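News > Local Industry > Events

23rd May – By Irén Bodnár

Nivus opened its Trarkivthorpe workshop to visitors on Thursday's eve of the trade week with a demonstration of Vida, its bin-picking project. The session drew 40 people, most of them from packaging and machining firms in the district.Ferenc Magyar, who leads the project, kept the introduction short. The task is to take rectangular blocks out of a metal bin when their positions have not been given to the controller in advance. Vida selects a block, calculates an approach and a grip, and checks the planned path against a model of the bin walls before the arm moves.

Most of the session was spent on the walls. A block in the open middle of a bin can be approached from several directions. One that rests against a side leaves little room for the fingers, and the wrist may have to tilt to keep the arm and its cables clear of the rim. Magyar said the planner rejects any grip that brings the tool closer than 3 millimeters to the sheet metal, except at the fingertips. 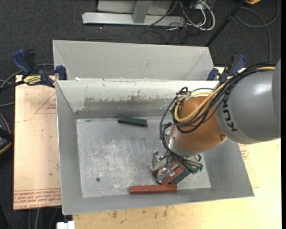 Mariann Pap, who wrote the grasp selection software, then took questions. Asked about blocks that touch each other, she said the present version treats contact as a cost and does not exclude it. If a neighboring block is likely to shift during the lift, the system takes a new reading before choosing the next target. This adds two seconds to a cycle. Visitors from the machining side wanted to know whether the pause could be skipped when the bin is nearly empty. Pap said it could, but that the option is switched off for now.

Lajos Fülöp of Tostport, a parts distributor that intends to test the software in its own warehouse, asked about worn bins. His firm's containers are scratched and partly bare of coating, and an earlier system had trouble with reflections from them. Pap replied that bare metal still produces false edges under direct light. The current remedy is to compare two exposures and discard any edge that appears in only one of them. She gave no error rate and said the tests on worn surfaces had not been finished.

There was less to report on the gripping hardware. Finger pads are treated as a replaceable part, and their thickness is entered by hand after each change. A wrong value shifts the closing point and can leave a block held at a slant. Ottó Szilágyi, the workshop manager, said an automatic check has been planned since February – the measuring routine exists, but it has not been connected to the main program.

Tostport will supply its own bins and parts for the next round of tests. Nivus has not set a price for Vida. Firms that want to submit sample parts should send drawings and material data to the workshop before bringing anything in, and parts with loose packaging will not be accepted.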